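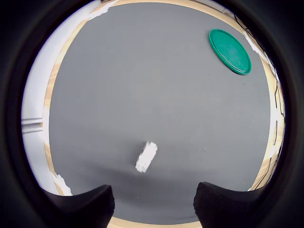 Brarnico Loyalty
Points, vouchers and store credit for small retail chains

Brarnico Loyalty keeps one points balance per shopper across all your registers and your online store. A customer who earns points at the counter in the morning can spend them on your site that afternoon.

How it works
The cashier enters a phone number or scans the code in the customer's email. The balance shows on the register screen next to the total. Points can be used as part payment or saved. Returns take back the points earned on that item and leave the rest alone.

You set the earning rate by store, by department or by product. Rates can be changed at any time and apply from the next sale. Past sales are not recalculated.

Vouchers
Create single-use or repeat vouchers with a start date, an end date and a minimum spend. A voucher can be tied to one store. Gift cards are handled under Store Credit and are reported separately, as most accountants ask for it that way.

Connections
Works with Grideo registers version 4 and up, and with Ornora web stores. For other registers, use the file import, which runs every night at 2 a.m. With file import, balances are a day behind and part payment with points is not available at the counter.

Plans
Single: one store, up to 1000 members
Group: up to 23 stores, no member limit
Both plans include setup, staff logins and email support. Text messages are billed by use. Member records can be exported as CSV on either plan, including after you cancel.

Moving from another program
Send us a file with name, phone or email, and current balance. We check it for duplicates and send back a list of rows that need a decision from you. Old card numbers can be kept.

From our customers
"We moved our shops over in July. The duplicate list was longer than I expected, but after that the switch was done in one evening. Refunds used to be a mess and now they aren't."
Adesuwa Oyelaran, Ejigu Home & Kitchen

Support
Phone and email, 8 a.m. to 6 p.m. Setup questions go to Gion Hofstetter, billing to Jummai Ugwu.

Request a demo
Download the import template
Compare plans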